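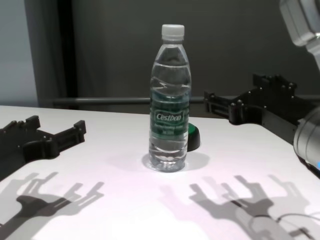
**Bench 34, Saturday, 9:15 a.m.**

Work on the bottled water item was resumed. The bottle remains upright near the center of the white table, cap in place, with the small green-topped piece directly behind it. The Flurkton checklist requires the item name in full, and it has been entered as "Cestbon, clear bottle, green label." The smaller print is to be copied from the supplier sheet.

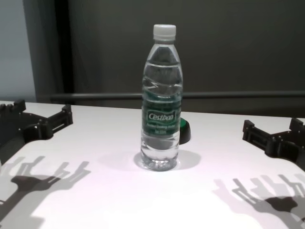 Entry 937 in the Joreo register still lists this item under glassware. A correction has been requested. Colleagues are asked to use the heading "Drinks, plastic" until the register is updated.

The overhead lights were left at the Bravex setting of 3,000. Shadows on the tabletop are strong at this level – a lower setting may be tried on the next visit.
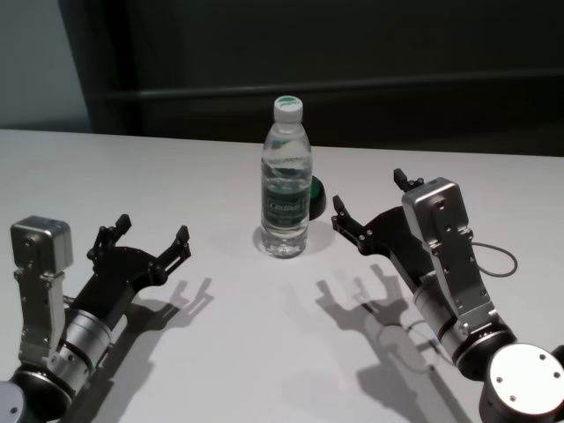

Remaining points:

- Confirm with Coşkun that the order of 400 bottles is for the same size.
- Add the green-topped piece to the register under its own number.

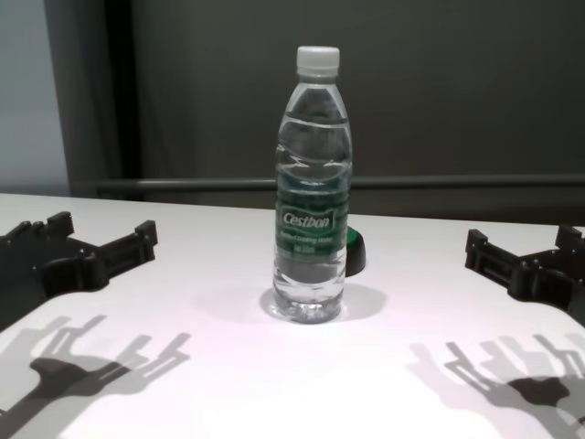 - Wipe down the table with a dry cloth before the afternoon session and return the bottle to shelf C.
- File a copy of this entry with the December sheets.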